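Home Tabletops Panels Care FAQ Contact

Tabletops and side panels: questions we get asked

Jallport makes cut-to-size tabletops and the panels that go around them. Most of our orders are for craft rooms, packing tables, garage benches and laundry rooms. The answers on this page cover the tops, the panels and the metal trim. If you are asking about an order you have already placed, please call the shop and have your order number ready.

What is the difference between Poler, Ogura and Hamlow?

They are our three surface patterns. Poler is a plain color with no pattern. Ogura has a fine speckle. Hamlow has light veins running through it, like marble. All three are the same thickness and take the same trim, so the choice comes down to looks. Hamlow costs a little more than the other two.

Will the veins in a dark top be very noticeable?

On the dark gray they are faint. From across a room most people see a plain dark surface, and the veins show up when you stand over it. If you want a strong marble look, the white version has much more contrast. We can mail you a sample of either one. Look at it on the table for a day or two, under your own lights, before you order.

Can I have panels on more than one side?

Yes. You can order a back panel only, a back and one side, or a back and two sides. Three panels with an open front is our most common setup. It keeps things from sliding off the back of the table and gives you a clean wall behind your work. We don't sell a front panel.
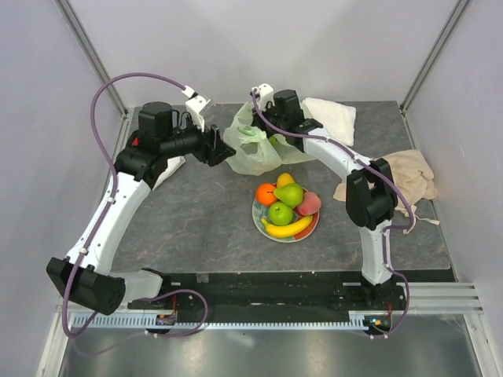 5 min read

A dark gray veined top goes well with pale gray panels on three sides. The panels are smooth, the corners where they meet have metal posts, and a narrow metal trim follows the right side of the top down to the front corner. People who order a dark top sometimes ask for dark panels to match. We can do that, but the table will look smaller and you will want an extra lamp.

Does a dark top show dust?

It does, more than a mid gray would. Lint, flour and paper dust all show on it. Pencil marks, coffee rings and small scratches show less than they do on white. If you mostly cut paper or fabric, think about Ogura in mid gray. If you mostly sort, fold or pack, the dark top is fine.

I pack orders in clear plastic bags. Is a dark surface a good choice?

For many people it is. The edges of a clear bag are easier to find against a dark color than against a white one. A small white label that falls off is easy to spot too. The one complaint we hear is about static. Thin bags can cling to any smooth top in winter when the air is dry. Wiping the top with a damp cloth before you start usually takes care of it.

Do I need the corner posts?

You need them if you order a back panel and a side panel together. The post holds both panels and keeps the corner square. With a back panel alone you don't need a post, and we send two short brackets. The posts come with the panels and are not charged separately.

Can I leave the trim off?

Yes, but we suggest keeping it on any side that people lean on or drag things across. Trim is sold by the side. A lot of customers put it on one or two sides and leave the back plain, where it sits against a panel and gets no wear. Trim can be added later, but you will have to take the side panel off to fit it.

How much weight will a top hold?

A standard top on our frame is rated for 400 pounds, spread evenly. That number does not apply if you put the top on your own legs or on a pair of cabinets. In that case the limit depends on what is under it and how far apart the supports are. Call us with the measurements and we will tell you if you need a center rail.

How tall are the panels?

The standard height is 16 inches above the tabletop. Taller panels are made to order and take longer. For a wall cabinet above the table, measure from the tabletop to the bottom of the cabinet and leave at least an inch of space.

Can I drill through the top?

You can. Use a sharp bit, go slowly, and put a piece of scrap wood under the hole. Put masking tape over the spot first to keep the surface from chipping. Stay two inches or more from any edge. Drilling does not cancel the warranty, but chips around a hole you drilled are not covered.

Can I drill through the panels?

Small holes for hooks are fine. We don't recommend hanging shelves from them. The panels are meant to close off the sides of the table, and a loaded shelf will pull them forward. Fasten the shelf to the wall behind the panel, or use a shelf that stands on the tabletop.

How do I clean it?

Warm water, a drop of dish soap and a soft cloth. Dry it afterward - a dark top left to air-dry will have water spots. For tape residue, rub with a little cooking oil, then wash that off with soap. Don't use steel wool or scouring powder on the top or the panels. The trim can be wiped with the same cloth. Dirt collects where the top meets the back panel, and an old toothbrush gets it out.

Can I put a hot iron or a pan on it?

Please use a mat or a board. Heat marks are not covered and can't be polished out.

What does it cost?

A Hamlow top with three panels, two posts and trim on one side is $289 in the smallest size. The same set in the largest standard size is $360. Samples are free. Delivery depends on your zip code and is shown at checkout.

How long does it take?

Standard sizes leave the shop within a week. Custom sizes take three weeks, and longer in October, when we get most of our craft fair orders. We load the truck for local delivery on Wednesday.

My top arrived with a scratch. What should I do?

Take a picture before you put it together and email it to us with your order number. Check the protective film first, because many scratches turn out to be in the film and come off with it. Golnar Rezaei handles replacements. If we agree the top is damaged, we send a new one and pick up the old one at the same time.

Who can help me measure an odd-shaped space?

Setareh Yazdani does the custom drawings. Send a rough sketch with the width at the front, the width at the back and the depth on both sides. Please measure the back separately, even if the room looks square. Include any pipes, outlets or window sills that fall within the height of the panels.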